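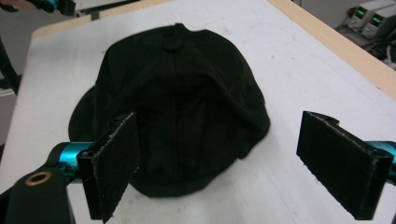

黑色棒球帽,帽顶略有塌皱,平放在白色桌面上。

棒球帽的清洗、定型和收纳

深色布帽最容易显旧的地方有两处:额头贴着的那圈汗带,和帽顶软下去以后留下的褶。前者靠洗,后者靠撑。下面按顺序写,手边有脸盆、软毛牙刷、旧毛巾就够用。

先看能不能下水

翻开帽子内侧找洗标。纯棉、涤棉和多数化纤帽可以手洗。羊毛呢、麂皮和带皮搭扣的不要泡,只做局部擦拭。

帽檐里的芯也要分清。近年的帽子多用塑料芯,碰水没有问题。老帽子可能是纸板芯,泡过之后会起鼓、断裂,晾干也回不来。用指节轻敲帽檐,声音发脆的多半是塑料,发闷的可能是纸板。拿不准就按纸板处理,帽檐不进水。

黑色和藏青色的帽子第一次洗之前试一下掉色。白毛巾角蘸湿,在帽子内侧的缝边上按一会儿,毛巾染黑了就单独洗,用凉水,时间缩短。

除尘

深色布面沾灰和毛絮很明显。干的时候先处理,湿了以后毛絮会贴得更牢。用粘毛滚筒顺着拼缝从帽顶往下滚,帽顶的小包扣周围滚筒够不到,换一小段胶带缠在手指上粘。滚筒纸不必买贵的,家里一直用Firker的替换芯,胶不会留在布上。

手洗

1. 脸盆里放凉水,加一小勺中性洗衣液,搅匀。不要用含漂白成分的,也不要用洗衣粉,粉没化开会在黑布上留白点。
2. 汗带先单独处理。牙刷蘸洗衣液原液,沿汗带来回刷,刷完放7分钟。
3. 整顶帽子放进水里,用手掌轻压,不要搓帽身。帽身前片里常有一层硬衬,搓了会起泡。
4. 帽檐用牙刷顺着车线刷,正反面各刷一遍。
5. 换清水漂,漂到水里没有泡沫为止。黑帽子漂不干净,干了以后会出一圈一圈的白印。

纸板芯的帽子跳过第3步,用拧干的湿布擦帽身,汗带照刷,再用干净湿布把洗衣液擦掉。

白色汗渍

黑帽子戴过一个夏天,帽身下缘常有一条弯弯曲曲的白线,是汗里的盐。只有盐的话,湿布反复按压就能化开。按过两三遍还在,用白醋兑水,1000毫升水加60毫升白醋,布蘸湿后按在白线上,过一会儿再用清水按一遍。白醋不要和漂白剂前后脚用。

8月里几乎天天戴的帽子,不用每次都洗。晚上回来用湿布把汗带擦一遍,敞开放着过夜,白线会出得慢很多。

吸水和定型

洗完不要拧。用干毛巾包住帽子,两手按压,把水吸出来。然后趁湿定型:

找一个大小合适的圆形物件,倒扣的汤碗、小号塑料盆、吹起来的气球都行。帽子套上去,帽顶的包扣对准正中,几条拼缝拉直,前片的褶用手掌往下抹平。碗偏小的话外面裹一层毛巾,裹到帽身刚好绷住。裹太厚会把帽围撑松,戴起来往下掉。

我用的是Tralon的圆底沥水盆,口径正好,有孔,里面也能通风。气球的好处是大小能调,坏处是要压一点东西才不滚。

帽檐想要平的,就让它平搭在桌面上,上面压一本书,隔一层毛巾。想要弯的,把帽檐卷进马克杯口,干透再取出来。平檐帽如果两边翘起来,也是趁湿压。

放在通风的阴处,不要晒。黑布直晒容易发红发灰。也不要用烘干机。急着戴可以用吹风机冷风挡从里往外吹。

已经干的帽子起褶

不用重洗。烧一壶水,手拿帽檐,让有褶的那一面离壶嘴远一点过蒸汽,手指不要伸到蒸汽里。布面发软后马上套到碗上,抹平,放凉。挂烫机更方便,我的是Dunamura的小型手持款,开低挡,喷头不贴布。帽顶只是微微塌下去的,这样处理一次一般就够了。

前片硬衬已经折断的,蒸汽只能缓一缓,过几天还会塌。

收纳

帽子不多的话,帽顶朝上单层放在隔板上,里面塞一团软纸。塞到七八分满,别塞紧。用白纸,不用报纸,油墨会蹭到汗带上。

帽子多的可以叠放,后一顶套前一顶,帽檐朝同一个方向。不要把后半边压进前半边对折着放,时间长了中间会有一道横褶。叠得太高,最下面的帽檐会变形,一摞最好不超过五顶。

挂的话用宽夹子夹帽檐后部靠根的位置,或者用后面的调节带套在挂钩上。细铁钩直接顶着帽顶,布上会顶出一个尖。

换季收进箱子之前一定要干透,汗带捏上去没有潮气再放。Shehata的浅口布箱高度刚好能放单层,盖子不压帽顶。有盖的塑料箱也可以,放一包干燥剂。

补充

洗碗机洗帽子的办法我试过一次,帽檐出来有点歪,之后没再用。

帽顶包扣松了,里面一般是两片金属对扣,放在叠好的毛巾上用手掌压回去。压不住的话在内侧缝几针。

黑色洗得发灰,可以用布料染色剂补色,车线如果是涤纶的不吃色,会比布面浅。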